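Wiltent Lounge, Ground Floor: Furniture and Fittings Check, April
Checked by Temitope Ugwu. Comments are mine, and Fraser has asked me to keep them shorter.
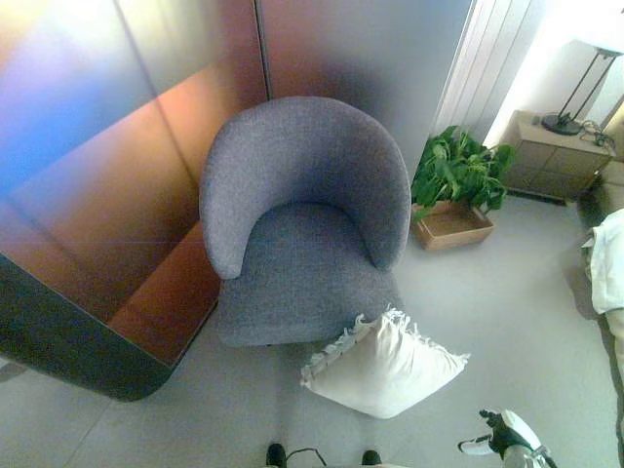 Grading is the usual: OK, Watch, Fix. Anything marked Fix goes to Timo Thiele by 5 p.m.

1. Floor clear of trip hazards
Fix. White fringed pillow on the floor in front of the gray tub chair. It belongs on a seat. I have written this in 14 reports now and the pillow has yet to read one.

2. Tub chair, stability
OK. Sat in it, leaned left, leaned right, stood up with less dignity than I sat down. No rocking.

3. Tub chair, upholstery
OK. Seams held when pulled. The gray speckled fabric would hide a coffee spill until retirement, so please report spills when they happen and don't wait for me to find them with my sleeve.

4. Pillow, fringe
Watch. The fringe is supposed to look frayed, according to Châu Hầu, who chose it. I gave it a gentle tug and nothing came off. I have no way of inspecting for "more frayed than intended."

5. Shiny partition, fixings
OK. Pushed at shoulder height, no movement. Panel seams are tight to the fingertips.

6. Shiny partition, glare
Watch. It goes from pale blue to copper depending on where you look, and at 3 p.m. the copper end gets me right in the eye. Two visitors have told the front desk it's beautiful. Neither of them had to fill in this form.

7. Partition base
OK. Dark curved edge is firmly attached. The corner is rounded, a kindness to ankles. Keep bags off it.

8. Wall behind chair
OK. Leave a hand's width of space so the backrest doesn't rub the paint.

9. Walkway width
OK. 39 inches at the narrowest point, measured twice, second time with the tape the right way up.

Still open from last time: spare felt pads for chair bottoms. Tahmineh Ghorbani has the order form.

Signed, T. Ugwu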